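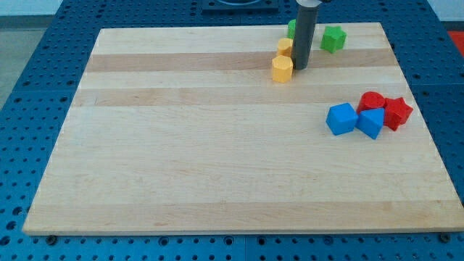

Light-colored wooden board with shaped blocks, on a perforated worktable.

Care and Use of Wooden Work Boards

These guidelines are issued to all users of the Lukumay workshop. They apply to the loose wooden boards placed on the worktables for small assembly, layout and sorting work, and may also be followed at home for kitchen boards of similar make. Questions may be addressed to Caroline Gachanja at the front desk.

Placing the board

A board should lie flat on the table with its full underside supported. Before setting it down, wipe the tabletop and check the holes of perforated tables for screws, chips or pegs left standing above the surface. A single screw under one corner is enough to make the board rock, and a rocking board will in time develop a twist.

If the board slides, place a thin rubber mat beneath it. Do not clamp directly onto the wood. Put a scrap of softwood between the clamp and the board, and tighten only until the board no longer moves by hand.

Leave open space at the front. Small parts such as blocks, knobs and pegs are best stood along the far side, where sleeves do not catch them and the near part of the board stays free for the work in hand. Pieces with flat bases should be stood upright on them. Round pieces belong in a shallow tray.

Daily cleaning

Brush off dust first, working with the grain. On a board made of long strips, the grain follows the strips. Wiping grit across the joints drives it into any small gap between them.

After brushing, wipe with a cloth wrung out in warm water and a little dish soap, then with a second cloth wrung out in clean water. Wipe both faces, even when only one has been used. Wood that is dampened on one side only will cup. Stand the board on its long edge to dry and leave it for 3 hours before it is laid flat again. Boards are not to be soaked, put through a dishwasher or leaned against a heater.

Stains and marks

For pencil lines, use a white eraser before trying anything wet. Dried glue should be lifted with a plastic scraper held low – metal scrapers leave gouges that show up clearly on pale wood. For food stains on kitchen boards, sprinkle coarse salt, rub with half a lemon, wait several minutes and rinse.

Darker bands in a strip board are often taken for stains. Wood varies from one piece to the next, and a tan strip beside a cream one is usually the natural color of the timber. A band that runs the whole length of a strip and stops sharply at the joint should be left alone. A mark that crosses from one strip to the next is more likely to be a spill and may be treated as above.

Sanding and oiling

Boards that feel rough may be sanded by hand with 100 grit paper on a cork block, followed by a finer grade. Sand with the grain and cover the entire face. Sanding only the rough patch produces a hollow in which water collects.

Remove all dust before oiling. Apply food-safe mineral oil with a folded cotton cloth, including the edges and the end grain, which takes up more oil than the face. Allow it to stand overnight and wipe off whatever remains. A new board requires 4 coats, with a night between each. Boards in regular use are oiled every September and at other times when the surface looks dry or chalky.

Mineral oil cloths may be washed and reused. Cloths used with linseed or other drying oils must be spread flat outdoors to dry or placed in the lidded metal bin, as they can catch fire when left in a heap.

Painted pieces and small parts

Colored wooden pieces should be kept off a freshly oiled board until the following day. Oil softens some paints, and the color may transfer to the wood. Wipe painted pieces with a barely damp cloth and dry them at once. Pieces with points or narrow lobes should be stored in a single layer, as the points chip when tipped into a deep box.

Storage

Boards are stored on edge in the Skunau rack, with a finger's width of air between them. They are not to be stacked flat. The rack has 17 slots, numbered from the door, and each board is returned to the slot matching the number on its underside.

Split joints, loose strips and deep cuts should be reported to Oduor Tanui. Please do not attempt to glue a split board yourself. Label it with painter's tape and leave it on the repair shelf beside the rack.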